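I finally got round to the mending pile in November. It had been in a bag on the landing since the summer: jeans, a child's dungarees, a denim apron with the pocket hanging off, and a pair of curtains I have no intention of touching. I decided to deal with the denim first and leave the rest.

The good sewing table is at the hall, so I took the bag down there one evening. It has a proper oak top and a decent light over it, and at home I only have the end of the kitchen table, which has to be cleared by six. I did the sorting first. Anything worn through at the knee gets a patch. Anything worn through at the knee, the seat and the hem gets cut up, and that was three pairs this time.

I cut along the seams and throw the thick bits away. I used to try to save the waistbands and ended up with a drawer full of them. The flat pieces from the legs are the useful part. I press them and lay them out on the table before deciding what goes with what, as two blues that look the same in the bag often don't match at all under a lamp.
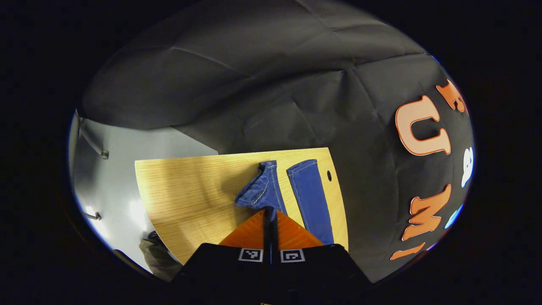 Do you need to wash old denim before you use it for patches?

I would, even if it has been through the machine for years. Old jeans won't shrink much more, but they can still lose colour, and a dark patch can leave a blue edge on a pale pair. One hot wash with nothing else in the drum is enough for me.

The needle matters more than the thread. I bought a packet of Wurkala jeans needles and have broken 2 of them so far, both times by going over a side seam too fast. My machine is an old Onishi and it will go through three layers if I turn the wheel by hand. It won't do four. I have stopped asking it to.

For the knees I put the patch on the inside and sew rows up and down across the hole, close together, until it stops moving. It isn't pretty but it holds. The apron pocket took ten minutes and I don't know why I left it so long.

I have 8 squares left over, cut from the legs of the worst pair. They might become a cushion cover, or a bag for pegs. The old peg bag came from Bandard and the handle has gone. I need to get more navy thread before I start on either, and the zip on the dungarees still has to be unpicked and put back in straight. The curtains are back on the landing.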